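Brurnel tabletop set - recording rules and data card

Version of 21 Dec 2021. Maintained by the Jinon group, checked by Saarela.

What this file is for
The rules below apply to everyone who records or labels episodes for Brurnel. Please read them before your first shift, also if you have already worked on the Zandico set, for the rules on resets are different.

Before recording
Wipe the table. Put out only objects from the object sheet. Keep both hands outside the marked area as long as the arm has power. Every episode has a limit of 90 seconds, and after 2 failed grasps on the same object the operator stops and resets.

Layout
Objects should be spread over the table, with free space for the fingers. A small cluster is allowed, and one object may lie inside another - for example the apple in the metal cup. The plate starts empty. 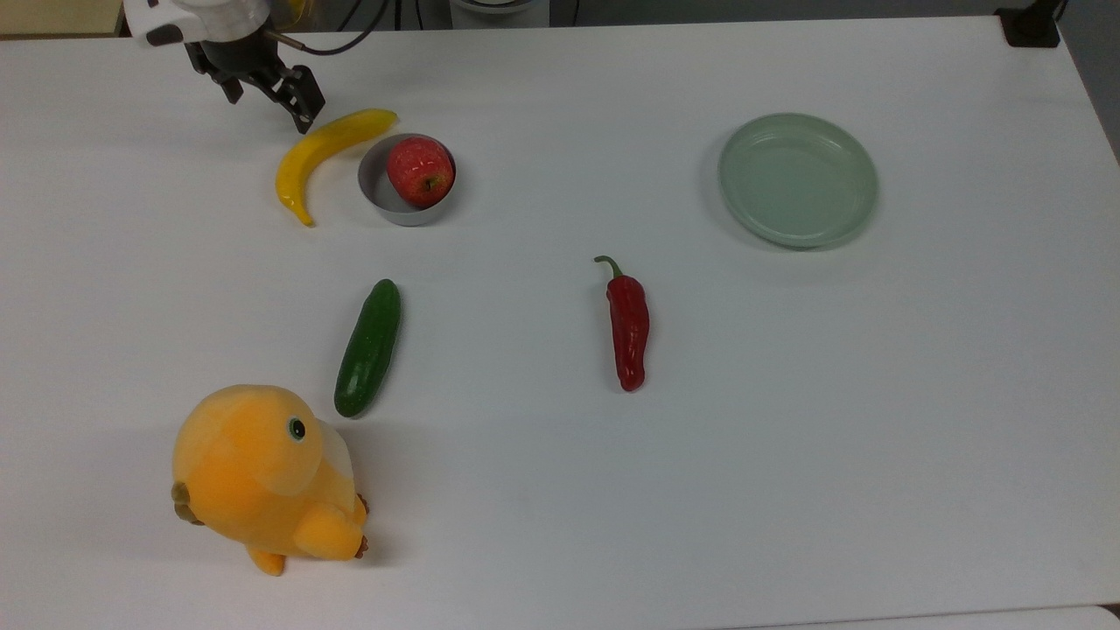
Labelling
Use the names from the object sheet and no others. Write "chili pepper", not "pepper", and "plush toy" for all soft animals. A contained object gets its own label, and the container gets one too. If 2 labellers do not agree, mark the episode as open and leave it for Saarela.

Known gaps
The episodes from July have no reset notes. We did not repair them afterwards.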